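Ironing pillowcases: worth it or not?

torquil_dow
Mum ironed every pillowcase she owned and I've kept it up, but we've just moved to Grivville and I'm tired, folks. Does anyone still bother?

SorchaM
Oh love, put the iron away! Fold them straight off the line while they're smooth and pop them under the heavy towels. I've done it that way for 9 years and my guests have never said a word.

quintero43
Sorry Sorcha, can't agree. A folded cotton one still has creases across it, and I feel every one on my cheek. Two minutes with the iron, a cup of tea beside you, lovely.

SorchaM
Each to their own, but mine come out beautifully if I shake them hard first and pull the corners square. Leave one bunched up and you'll get that twisted look, creases running from one corner to the other, and then yes, you'll want the iron. Pink one, bunched up:

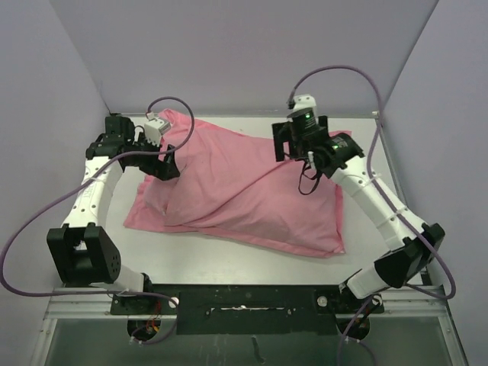 Replies from page 3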